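Wornau 说明文件（先读这个）

整理人：Aileen Belmonte
最后改动：06/10/2006

大家好，这个压缩包里装的是我这些年抄下来的家常菜谱，一共 678 条，名字叫 Wornau。为什么叫这个名字？我老家楼下那间杂货铺就叫 Wornau，铺子早没了，我舍不得这名字，就拿来用了。

先说清楚，我不是厨师，也没学过营养学，平时在一家小印刷厂做排版。最早只是想把外婆那本油渍斑斑的本子打成电脑文件，后来亲戚听说了，一个接一个往我这儿塞纸条，有写在日历背面的，有写在药盒上的（真的，药盒上写着怎么腌青木瓜），越攒越多，就成了现在这个样子。

包里有什么

recipes.txt 是主文件，一行一条，字段之间用制表符隔开。编码是 UTF-8，用老版本的记事本打开可能是乱码，换个编辑器就好了。
units.txt 是量具对照表，下面会细讲，请务必看。
people.txt 记的是每条菜谱从谁那里来的，只留了名字，没有地址电话。
old 文件夹里是没合并进去的旧稿，乱得很，想翻就翻，别指望我解释。

主文件的字段

编号：从 1 开始，中间没有跳号。
菜名：照原话抄，所以同一道菜可能有好几个叫法，比如“酸汤鱼”和“舅舅的鱼”，做法几乎一样，我没合并。
地方：提供人说的地方，有些写得很大，有些小到一条街。Buenaventura 那一批特别多，那边的人太爱写菜谱了！
份量：几个人吃。空着就是没写。
材料：用分号隔开，先写东西再写多少。
做法：一整段，不分步骤。我试过拆成步骤，拆到一半就放弃了，很多人写东西是“先炒香，哦对了前一天要泡豆子”这种顺序，一拆就丢了味道。
备注：原纸条上的闲话，比如“你爸不吃这个”。我全留着，觉得这部分最好看。

关于量具，拜托看一眼

整份资料里最头疼的就是“一碗”。我外婆的一碗和 Dexter Gatchalian 家的一碗差了快一倍，他家那种碗是拿来装汤面的。所以 units.txt 里，凡是我能问到本人的，都请对方拿自己的碗装满水再倒进量杯，量出来多少就记多少。问不到的就写“不详”，没有替他们猜。“一小撮”“一点点”“看着办”这三种我原样保留，也没有换算，你们自己尝着来吧。

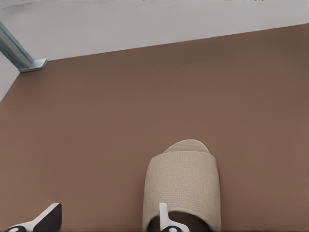

温度也一样麻烦。烤箱的度数有摄氏有华氏，我在数字后面加了 C 或 F。纸条上没写单位的，如果是 350 往上我就当成华氏，因为家用烤箱烧不到那么高的摄氏度；低于这个数又没写单位的，后面打了个问号。看到问号请自己多留神，我就因为这个烤糊过一盘木薯糕，刮了半天盘子。

资料是怎么收的

有 295 条来自外婆的本子和她姐妹的信，这部分我最有把握，逐字对过两遍。其余的是亲戚朋友和后来认识的人给的。Shiela Lacson 一个人就寄来一大包，按节日分好，连过年哪天吃什么都标了，我收到的时候高兴得在邮局门口就拆了。Anoma Gunawardena 给的咖喱那一组，香料名字原来是僧伽罗语，她自己译成中文，有几样我们俩都找不到合适的叫法，就用了读音，后面加括号写了大概的味道。

Sławomir Rutkowska 写的几条酸菜和甜菜汤，做法很啰嗦，但我照着做过，好喝！他的字非常难认，有两个词我一直没认出来，在文中用“□”代替。谁要是看得懂，请来信告诉我。

已知的毛病

错别字肯定还有。我自己打字，自己校对，看久了眼睛就滑过去了。
“酱油”没有分生抽老抽，原稿大多没分，我也没敢加。
鱼的名字很混乱，同一种鱼有 6 个叫法的都有。四月份我试着做了一张鱼名表，做到一半发现越做越错，先撤下来了。
有些菜用的是猪油，提供人后来改用植物油，备注里有的写了有的没写。
腌制和装罐的那些，请不要完全照着来。老一辈的做法放到今天未必安全，盐减了、罐子没煮透都可能出事，动手前找一份靠谱的现代资料对照一下。

可以拿来做什么

自己做饭，抄给朋友，打印出来贴在冰箱上，都可以，不用问我。学校里做作业、研究各地口味的也欢迎用，麻烦写上 Wornau 这个名字。不要整本拿去卖，提供人给我的时候都是说“拿去吃”，没说“拿去卖”。要是想印成小册子送人，先跟我说一声，我好去问问他们，多半会答应的，说不定还会再塞给你几条。

people.txt 里的名字都是本人同意放的。已经过世的，我问过家里人。如果你看到自己的名字又改主意了，告诉我，下一版就拿掉，菜谱留不留也听你的。

怎么导入

我自己用的是 Famport，一个很老的小程序，选“制表符文本”，第一行当标题，就进去了。用电子表格也可以，记得把编号那一列设成数字，不然排序的时候 10 会跑到 2 前面去，我第一次看到还以为丢了一大半。Iltix 我没试过，有人来信说做法那一栏太长会被截断，如果你也遇到，把栏宽限制关掉试试，不行我也没辙了。

下一版打算做的

把鱼名表重新弄起来，这回先找个真懂鱼的人。
给甜点单独加一个标记，现在要找甜的只能搜“糖”，结果红烧肉全出来了。
Dexter 答应把他妈妈的那个铁盒子借我，里面据说全是卡片，我还没见着。

改动记录

这一版：补了 Anoma 的咖喱，改掉一批单位错误，做法栏里的全角空格统统删了。
上一版：第一次把信里的菜谱也放进来，加了备注栏。
再往前的没有记，那时候只有一个文件，发给谁都是直接覆盖。

有问题写信给我，地址在 people.txt 最后一行。回得慢请包涵，印刷厂赶活的时候我连自己家的饭都是凑合的。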